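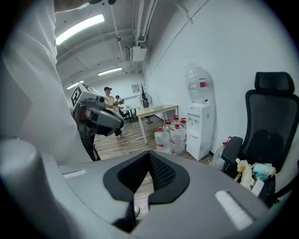
Pale flooring with the look of wood.

The Floor You Live On

Rafia Zaidi moved out of a carpeted apartment in Bendow in June and into one with bare floors two streets over. By the end of the first week she had bought felt pads for every chair, returned one rug, and had a polite note from the man downstairs.

"I thought I had bought an easier life," she said. "You just sweep it, right? But I could hear myself walking to the fridge."

Hard floors have been taking over in Bendow for years. Landlords like them because a scratched board can be swapped out between tenants, while a stained carpet usually means a whole room. Tenants like them because they look clean in the listing. What the listing leaves out is how they sound, and with so many people home all day this year, that has started to matter.

Beverley Rowbotham has fitted floors for most of her working life. She started with sheet vinyl in school kitchens and now does mostly apartments. She spends a lot of her time on the part that gets covered up.

"People pick a color and think they're done," she said. "The color is the last thing I'd talk about. I want to know what's under it and who lives below."

Under it, in most of the older buildings here, is a wood subfloor that has moved over the years. Rowbotham checks it with a long straightedge and a flashlight. Low spots get filled and high spots get sanded. If this is skipped, the new boards flex a little with each step, and the joints begin to click. A click in the hallway is annoying. A click beside the bed can keep a person up.

Then comes the underlay. The thin foam that is sold with many floors helps with small bumps but does little for footsteps. Denser rubber or cork does more and costs more. Zaidi's neighbor across the landing was quoted $300 extra for cork in one bedroom and took it. Her own landlord had used the foam.

There are two kinds of noise to think about. One is the kind that travels through the air, such as talk and television. The other is made by hitting the floor, and it goes straight down through the frame of the building. A rug helps with the second kind, mainly if it has a thick pad beneath it. The rug Zaidi sent back was a flat weave with no pad at all. The one she has now came secondhand from Xu, the furniture shop by the bus depot, and cost $87 with the pad thrown in.

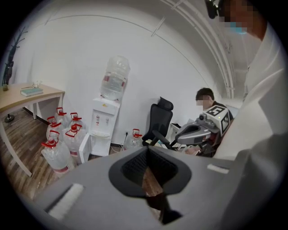 A white shirt and a light blue face mask, worn indoors.

House calls have changed too. Rowbotham stopped them altogether in the spring. When she went back to work she asked customers to open the windows and wait in another room while she measured. She now does the first visit by phone, with the customer sending room sizes and a few pictures of the corners.

"Half of them measure to the baseboard and half measure to the wall," she said. "So I still go and measure."

Cleaning is where she sees the most damage. Steam mops push water into the joints, and so does a bucket mop that hasn't been wrung out. She tells customers to use a dry microfiber pad on most days and a barely damp one when something is sticky. Grit by the front door does more harm than shoes do, so she would put money into a good mat before any bottle of floor cleaner.

Zaidi keeps slippers by her door now. She has moved her desk chair onto the rug and put the treadmill up for sale - the man downstairs offered to help carry it.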